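Opinion | Work and Machines
2026-06-03

Since May, everyone at Esora has done part of the tidying with a gripper in hand, so that a machine can learn it from us. The model tables in the library are where most of it happens: chargers, power strips, coiled cables.
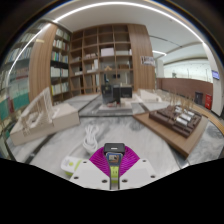
Who gains from this?
The firm does first, and the staff only if the hours saved are given back to them.

I don't mind the work. It is slow, and two hours of it leaves your wrist sore – but so did the old way.

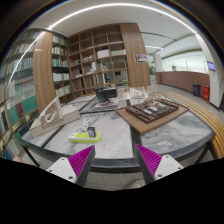

My objection is to the terms. We are paid for the tidying and get nothing extra for the teaching, though the teaching is what Thakur is buying.

A flat payment per session would be a fair start.

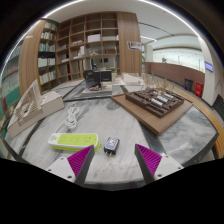
It should be written into contracts before the machine arrives, along with who gets trained to look after it. At Pivier they left that until later, and the staff had no say.

Contact us | Back to top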